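Comecei a praticar sutura em outubro, com um kit comprado pela internet e uma vontade enorme de não passar vergonha no estágio. O kit era da Kairys, vinha numa bolsinha com zíper que rasgou na segunda semana (a bolsinha, o conteúdo ainda está inteiro) e custou 132 reais com o frete. De lá para cá a mesa da sala virou outra coisa. Minha mãe já desistiu de perguntar quando é que vamos voltar a jantar nela.

Muita gente me escreve perguntando por onde começar, e eu sempre respondo a mesma coisa: comece pelo pad. O meu primeiro era duro demais, parecia borracha de escola, e a agulha entrava aos trancos. Depois passei para o da Gravico, bem mais macio, e foi aí que comecei a entender o que a professora queria dizer com entrar perpendicular ao tecido e deixar a curva da agulha fazer o caminho. Fiquei tão feliz naquele dia que dei 15 pontos seguidos sem levantar da cadeira - e paguei por isso no pescoço, claro.

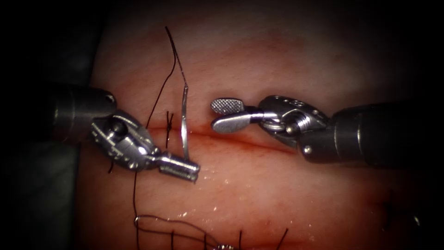

Lívia
Estudante de medicina e autora do blog
30 de abril de 2023

Gosto demais de olhar para uma sutura em andamento, com o nó já assentado sobre a incisão, as duas pontinhas de fio espetadas para cima e a agulha curva presa no porta-agulha, com o fio fazendo um arco solto por cima do pad. O primeiro nó pronto me dá uma calma! O resto da linha ainda está todo por fazer, mas já existe uma referência, e o ponto seguinte tem com quem se comparar.

O fio foi o meu maior sofrimento. Eu deixava comprido demais, ele se enroscava em tudo, passava por baixo da minha mão, e quando eu ia puxar vinha o nó junto. Hoje corto mais curto e, antes de cada passada, confiro onde está a sobra. Prefiro fio escuro para treinar, dá para enxergar bem contra o pad claro, principalmente à noite, quando só tenho a luminária da Elteck e a paciência que sobrou do dia.

Outra coisa que demorei a aprender foi onde segurar a agulha. Eu pegava muito perto da ponta, por medo, e ela girava nas garras. Quem tiver essa mesma mania, experimente pegar mais para trás e veja se melhora. E deixem as pontas do nó com um tamanho decente, nada de cortar rente só para ficar bonito.

Ainda quero escrever sobre a caixa organizadora da Kostard, que comprei para guardar os fios e acabou cheia de elástico de cabelo, mas fica para outro post. Agora vou lavar o pad, que está me esperando na pia desde o almoço.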